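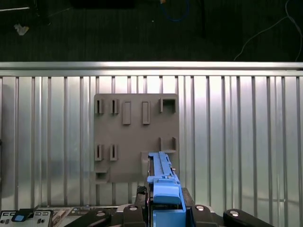

**Fixture board check, Viltarar bench - 2019-03-05**

Did this one first thing, before the kettle, so forgive the grumpy bits. I'm using the short Trisora form again because the long one asks me about fire doors and we don't have one in this bay.

- [x] **Board standing upright, no lean.** Good. I gave it a push from both sides and it stayed put.
- [x] **Slotted brackets, upper and lower pairs.** All clear. I ran a fingernail down each slot and got a bit of grey fluff out of one of the lower ones. Please don't use the blower for this, it just sends the fluff to the next bench.
- [x] **Two raised bars, top row.** No chips, no wobble. I always catch my sleeve on these - roll yours up.
- [x] **Big square bracket, top right corner.** Fine. Pull out anything you find parked in there. It's not a pen holder!
- [ ] **Ledge, bottom left.** Edge feels a bit sharp underneath. Not enough to cut you, but I'd like it rubbed down before May. Job 528 raised.
- [x] **U-shaped cradle, right side.** Both walls straight. I was half expecting a crack after last winter, so that's a nice surprise.
- [x] **Tall receiving bracket, lower right.** Long blue part goes in without forcing. If you have to lean on it, stop and have a look at the notches first.
- [x] **Ribbed wall panel behind.** Wiped down with a damp cloth. Go up and down with the ribs or you'll be there all day.
- [ ] **Inspection tag.** Couldn't read it, the ink's gone. New one ordered from Wumovero, tag number will be 789.
- [x] **Floor and walkway.** Swept. Someone had left a trolley across the yellow line so I moved it back to the Wasilewska store.

Overall I'm happy for the board to stay in use. Two open items, neither of them urgent, and I'll look at both again in 9 days. If the ledge gets worse before then, tape over it and leave me a note on the clipboard - the clipboard, please, my inbox is a disaster.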